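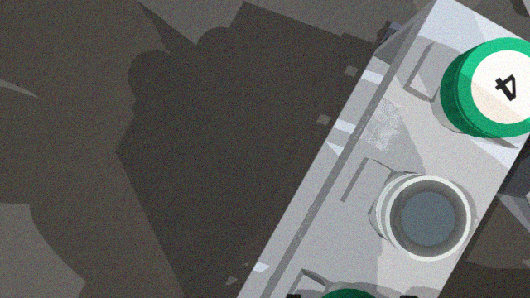 Saturday update on the cap-sorting arm, for everyone who has been so patient with me! I spent the whole week in the simulator before letting the real thing near my workbench. The render is grainy because I keep the quality turned way down, but I can still read the 4 on that green cap, tipped over at an angle, and the open tube next to it is the kind of spot I've been fussing over.

My trouble is that the arm likes to line up beautifully and then close its fingers a hair too early. I ran 100 tries on Thursday night with a cup of tea going cold beside me, and 80 of them were good, so I'm getting there (slowly, but I'm enjoying it).

The control board is a Joltivton I bought secondhand, and the software is Brerkitz, which a kind soul at the Gumede workshop talked me into. The menus took me forever to learn, but now I'd hate to go back.

Next up is printing the rack for real. I have 300 grams of gray filament left and I'm hoping that stretches far enough, fingers crossed.

If any of you have used the little Randau motors for a gripper, please tell me how you keep them from buzzing. Mine start up after 8 minutes and the dog leaves the room.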